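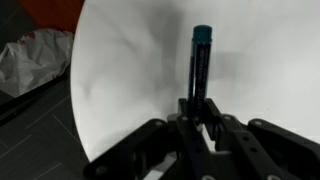

Reopening this one, sorry! Waltraud Diekmann closed it after the Lasden update, and it was fine for me until Sunday, when the planner went back to timing out on the place step. 10 runs, 9 of them stuck at "no valid approach", and the log just repeats the same collision pair (wrist mount vs. table).

First thing I did was load the bare workspace with nothing on the table and replay the approach in Rai. No complaints at all, so the table model by itself is okay.
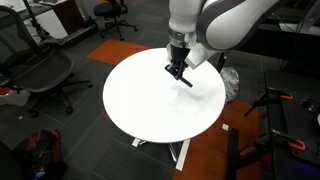
Arm over the table, nothing on it.

Then I put the target back in and the timeouts came right back.
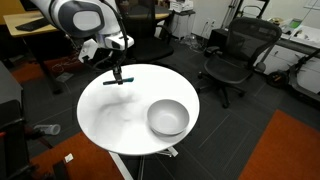

The collision padding is my main suspect. Somebody set it to 25 mm in the Henstead config, and it gets applied to the bowl and whatever the gripper is holding. With the marker held sideways like that, low over the table, the padded shapes overlap the tabletop before the arm gets anywhere near the bowl, so of course the planner gives up.

I dropped the padding to 2 mm for the held object only (left everything else alone) and restarted the planning node. The place goal now gets a plan on the first try, which made my afternoon!
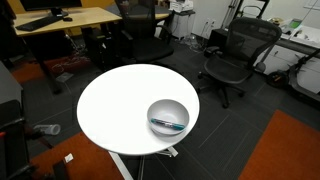
I'd still like Martim Magalhães to look at the diff before it goes to the Dornville setup, and can we please keep this open until then?

Lasden Support | Contact us | Back to top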